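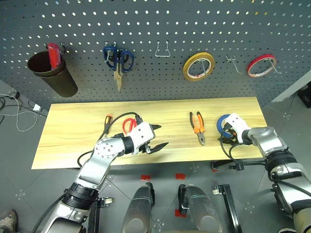

Visitors to the Ekevside open day wanted to know when the sorting would get faster, and one of them, a maintenance planner's question relayed through the host, put it more bluntly: a person clears a bench in a couple of minutes, so what is the second arm for?

The answer from the Druvetti team was that speed is not yet being measured. The group used its open day on 15 June 2021 to show the current state of Laur, a project on returning hand tools to storage with a two-armed robot. The work covers small items that turn up on any repair bench: screwdrivers, pliers, scissors and rolls of tape. Each has to be picked up from a tabletop and put back on a pegboard or in a holder.

Tape is considered the hardest of these. A roll has to be brought up with its opening facing the peg and then moved along it without pushing the hook out of its holes. The tolerance depends on the core and the peg, but the team gave 3 millimeters as the working figure for sideways error at the moment of contact. Past that, the roll tends to catch on the tip and turn in the fingers.

Scissors are a different problem. The handles are a good place to hang them from and also the obvious place to grip them, so the robot often has to take hold lower down or pass the scissors from one gripper to the other. That handover is the main reason for the second arm, the team said. It is also where most time is lost.

Laur has logged 1,724 attempts since work started in November. Of these, 144 were set aside because the starting layout had been recorded incorrectly. The rest are used to compare grasp choices, with failed attempts kept in the set and marked by the step at which they stopped - approach, grip, transfer or release. Druvetti did not publish a success rate and said it would not do so until the same test had been run at a second site.

That site is to be Vutbridge, where the tools and the board will be laid out from a written plan by staff who have not worked on the project. The test calls for roughly 500 attempts with no changes to the software between the first and the last. Lighting will be left as it is in the building. Perforated board gives the vision system a large number of identical features, and changes in background light through the holes have affected how well it finds the pegs.

Questions from the floor dealt mostly with cables and grip force. On cables, the team said routing along the arms is still being revised, as slack near the wrist limits some low approaches to the table. On force, one value is now used for all metal tools and a lower one for tape.

Asked about hooks that have been moved, the presenters said the robot searches for them again before each placement - it does not rely on a stored position. Hooks at an angle are still a weak point.

The Vutbridge layout plan will be released together with the results.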